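The Skolgate Gauge

The tide gauge at Skolgate was installed in a brick shaft at the end of the pier, with a float, a counterweight, and a pen that drew the sea level on a paper drum. One turn of the drum took a week. Ewan McIver changed the paper, wound the clock, and wrote the time on the sheet in pencil. He had done this for 35 years.

Fiona Urquhart came up from the Famach office in February to close the station. The new gauge was a sealed Kuusk pressure unit bolted to the pier leg, and it sent a reading every minute. Her instructions were to run both for a month, compare them, and sign off.

"They won't agree," McIver said.

"They don't have to agree. They have to differ by a constant."

He gave her the key to the shaft and went to see to his boat.

For the first nine days they differed by a constant. On the tenth night, at 3 a.m., the pen rose by 2 inches and stayed there for eleven minutes. The Kuusk unit showed a falling tide and nothing else. Urquhart checked the float for weed and the wire for slack. She checked the clock against her watch. Then she took down the bound sheets from the shelf and began at the oldest.

The rise was in most of them. It was small, and it came on the ebb, always in the winter months. McIver had marked each one with a short pencil stroke in the margin and no comment. She entered them in a table. By the end of the second week she had 548.

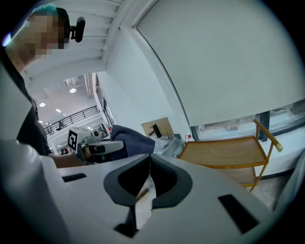
"What are the strokes?" she asked him.

"The ferry."

"There's no ferry at three in the morning."

"There was. The Laltell. She came in on the ebb and lay against the pier while they got the mail off. She'd push a bit of water up the shaft." He turned a few pages and turned them back. "They took her off the route before I started here. The man ahead of me made the strokes, so I made them."

Urquhart considered the inlet pipe. It was four inches across and opened on the seaward side, where a hull would have lain. A partial blockage could hold a head of water and release it late. She wrote this down. She had the pipe rodded from end to end, and the rods came out clean.

The pen rose again on the next cold ebb. She was in the shaft with a lamp, one hand on the counterweight wire, and felt it go slack and then take up. Outside, the water along the pier was flat. A rope that had been hanging loose from the end bollard was tight. She timed it at eleven minutes.

In the report she gave the constant, the standard error, and the condition of the brickwork. Under residuals she wrote that the float gauge showed short positive departures of local origin, not resolved by the replacement instrument, and recommended that the clock be kept wound. Famach approved the closure and made no reference to the clock.

She left the key with McIver. He had already put a fresh sheet on the drum and sharpened the pencil.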